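Istden opens Proloder chore results: drawers going well, laundry not so much

FOR IMMEDIATE RELEASE

Press contact: Thibault Delorme, Istden communications

Can a machine do the chores yet? Short answer from Istden: some of them, slowly, and mostly in simulation. The company today put out the first full set of results from Proloder, its test program for household and shop-floor jobs. Failures included.

Proloder covers the boring stuff. Opening a drawer, closing it again. Putting a cup on a shelf. Wiping down a counter, folding a towel, emptying a parts bin at the end of a shift. Jobs a person does half asleep and a robot arm can still get wrong in a dozen ways.

The numbers first. Istden ran 2,238 simulated attempts over the spring. 1,363 were scored as finished, meaning the job was done start to end with no reset and no help from an operator. The rest were not. Of those, 686 failed at the grasp, before the real work of the chore had even started. The others fell over later on, for all kinds of reasons — a towel that bunched up, a bin tipped too far, a cup set down on the edge of another cup.

"People see one good clip and think the robot is moving in next week," said Corentin Baudry, who leads the Proloder program at Istden. "It isn't. We have an arm that is pretty good at drawers. I'm happy about the drawers. I would not leave it alone with my dishes."

Drawers and cabinet doors were the strongest group. The arm has to find the handle, close its fingers on it, then pull along the right line without twisting. Handles are a bigger deal than they sound. A straight bar is easy enough, a round knob is harder, a thin curved pull sits somewhere in between and depends a lot on the angle the gripper comes in from.
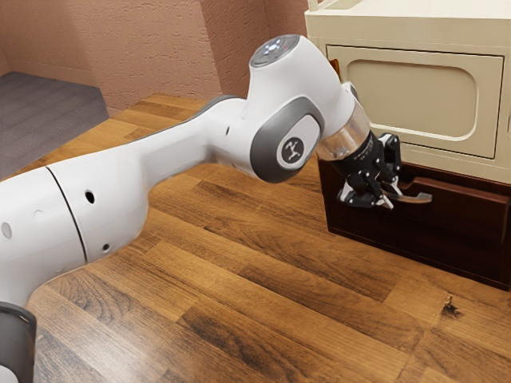
Proloder drawer task, simulated: the two-finger gripper closed on a curved metal handle. Render: Istden.

Fabric was the weakest group by a long way. Towel folding in particular. The simulated cloth does not behave quite like real cloth, and the team says it can't yet tell how much of the poor score belongs to the robot and how much to the software. Both are being looked at. Folding stays in the program but will be scored separately from the next round on, so that it doesnt drag everything else around with it.

Wiping came out in the middle. The arm covers the surface fine when the counter is clear. Put a toaster and a fruit bowl on it and the wipe turns into a moving-things-out-of-the-way job, and that part is still shaky.

On the shop floor, more of the same

The program's second half is aimed at small workshops and stockrooms. Bin emptying, fetching a tray, putting hand tools back in a rack. Istden worked out the task list with Lacroix, a cabinet hardware shop that wanted to know which end-of-day jobs could be handed off. Tray fetching looks promising. Tools in a rack, less so — the slots are tight and a small error at the wrist becomes a big one at the tip of a screwdriver.

"What we asked for was an honest list," said Thibault Delorme. "Which jobs yes, which jobs no, which jobs ask again next year. Lacroix got that list and so does everybody else now."

What about a real kitchen?

Simulation is the cheap part. You can run the same drawer all night, change the handle, change the light, change where the arm starts from. A kitchen has kids' magnets, sticky drawers and a spatula jammed in the back. Istden has started moving the best-scoring tasks over to physical arms, beginning with drawers, and has logged 266 attempts so far. Results from those are not in this release. Too few, too early, and the test drawers have all been new ones with clean runners. Older furniture comes next.

Speed is the other open question. None of the scoring in this round gave points for being fast. An attempt that took minutes counted the same as one that took seconds, provided it finished inside the time limit. Baudry says that was a choice. The team wanted to know if a chore could be done at all before asking whether anyone would have the patience to wait for it. A speed score will be added later in the year.

"If you're asking me should you buy one for the house, no," Baudry said. "If you're asking should you be paying attention, yes, a bit. A drawer is a small thing but there's a drawer at the start of an awful lot of chores. Get a spoon, put away the socks, find the tape. If the drawer part is solid you can start building on it."

What is being released

Istden is making the Proloder task list, scoring rules and the attempt-by-attempt results available on request to labs, schools and manufacturers. The simulated rooms and furniture will follow in September. They were built by Arnura, the 3D studio that made the drawer units, cabinets, counters and shelving used in the tests. Anyone can use the set to run their own arm through the same chores and compare scores, as long as they report failed attempts along with the good ones.

Groups who want to suggest a chore for the next round can send it to the press contact, who will pass it on. Please be specific. "Clean the garage" has already been recieved, several times. Something with a clear start and a clear finish is far more useful, for example "take the lid off a storage box and set it beside the box."

Short briefings with Corentin Baudry can be arranged by phone, mornings preferred. Further renders from the drawer and shelf tasks available on request.

About Istden

Istden tests automation for everyday work. It writes tasks, runs them in simulation and on physical arms, and publishes the results. Proloder is its program for household and shop-floor chores.

ENDS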